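The Fullum Job

The studio wanted the old man's number by the end of the month. That was how my boss put it, the number, as if there were only one.

I worked then for a small site that published net worth pages. You have seen them even if you don't remember it. An actor's name, a figure in bold, two lines about a childhood, a house, a divorce. We had 3000 pages up and I had written 500 of them. I could do one in 18 minutes if the person had been in court.

The old man had not been in court. He had played the detective in Fullum, which ran long enough that people my mother's age still called any man in a raincoat by that name. After that he made one movie, Rullano, which lost money, and then he stopped. There were no interviews. There was no house for sale, no lawsuit, no perfume.

The page we had on him was from before my time. It gave a figure with no source. A larger site had copied it, and then a magazine had copied the larger site, and now a studio called Cutus wanted to make a film of his life and had asked us, since we seemed to be where the number came from, how we had gotten it.

"How did we get it?" I asked my boss.

"Find out," he said.

I wrote to his agent, who had retired. I wrote to the union, which did not answer. In the end I found him in the phone book for a town two hours north. He picked up on the second ring. I told him what I wanted and he said I could come in August, after lunch, and that I should bring a roll of paper towels because he was out.

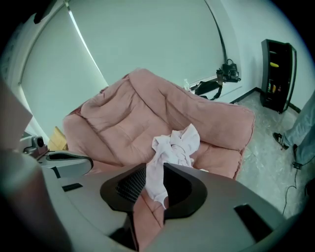 He opened the door before I knocked. He was taller than he had been on television, and he had kept the voice. He took the paper towels and thanked me and asked what they had cost, and when I told him he counted it out in coins from a dish. Then he showed me into the front room and told me to take the pink armchair. There was a crumpled white cloth on the front of the seat, so I sat behind it, as far back as I could, and put my notebook on one of the padded arms.

"What have you got me down for?" he asked.

I told him.

He thought it over. He did not laugh. He asked me to say it again, and I did, and he wrote it on the back of an envelope and looked at it for some time.

"Before or after tax?" he said.

I said we didn't usually go into that.

He got up and came back with a shoebox. Inside were the stubs from Fullum, every one, held together with rubber bands that had gone hard. He had been paid by the episode. There was nothing for reruns, because he had signed early and signed badly. He told me this the way you would tell someone the bus times. With the Fullum money he had bought this house and put the rest into Rullano, which he had also directed. He had bought the rights to a story, hired a crew, and shot for 60 days in the rain.

"Was it any good?" I asked.

"The middle is good," he said.

We went through the box until four o'clock. I added and he checked me. He was quicker than I was. When we were done there was a figure at the bottom of the page, and it was a little less than what my boss had paid for his car.

I asked if he had any other assets. He said there was a boat called the Yu, but it was in a field and a tree had come up through it.

"Do you want to put down the boat?" he asked.

I said I would put down the boat.

At the door he gave me back the envelope with our old figure on it. He said he had no use for it. Then he asked whether the people at Cutus had seen Rullano, and I said I didn't know. He said that if they hadn't, he had a print in the basement, and they would need to bring their own projector.

I typed it up that night. I gave the real figure, the stubs, the house, the rights, the boat. It came to twice the usual length. My boss read it standing up.

"We can't run this," he said. "It makes the other ones look wrong."

He left the old figure where it was. Cutus was told that our methods were private, and they seemed happy with that. The film never got past a script.

I stayed at the site through the winter and did another batch of pages, mostly singers. In the spring I called the old man and asked if I could come up and see the movie. He said yes, any afternoon, and to bring paper towels.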